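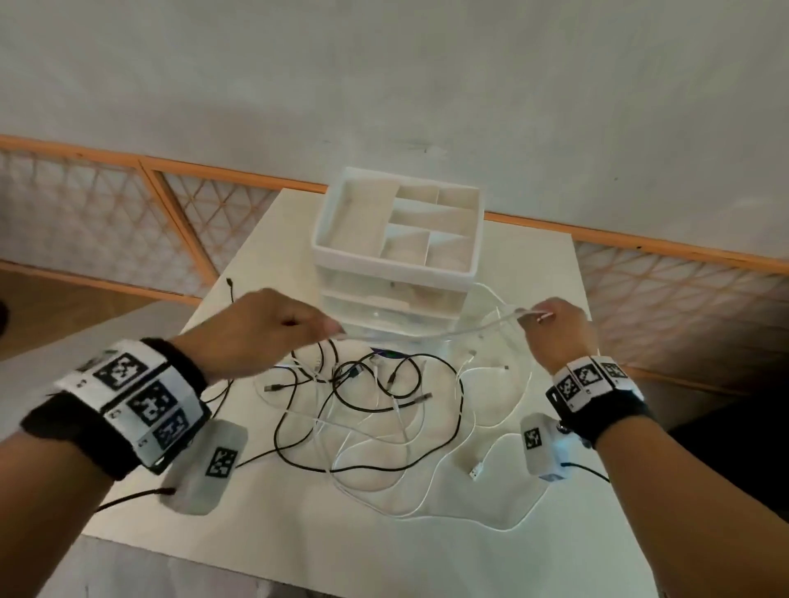

Re: [Stilladwood-swap] anyone need charging cables??

Sorry, typing fast, kettle's on.

> Posted in April:
> I have a whole knot of chargers, black and white mixed,
> no idea what half of them fit. Bin or keep? And how do
> you store the things so they dont knot up again?

Keep, but untangle first. Don't yank. Find one plug end and back it out through the loops, then coil it before you start the next. Took me 40 minutes last night with Borumetti on the radio.

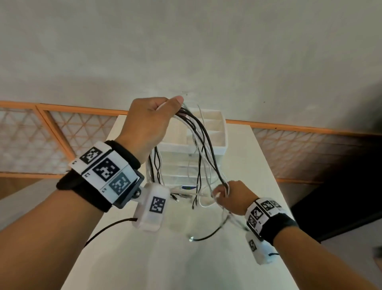

Photo: own, Stilladwood swap list

Hold the bundle up with one hand and let the loose ends hang — way easier than picking at it flat on the table. White ones against a white table are a pain, so do the black ones first.

For storage I'd go with a small plastic organizer, the kind with see-through drawers and an open tray on top. Adapters in the tray, long cables in the drawers, one twist tie each. Lebrun on Tramell Street had some last month, 7 bucks. Might be gone by now.

Anything you can't match to a device after that, bring to the next swap. Old phone chargers go quick. Frayed ones no, those go in the electronics bin at teh depot.

Got to run. Will check the list tonite.

Stilladwood Swap List | 2,164 messages in archive | Contact list owner | Back to top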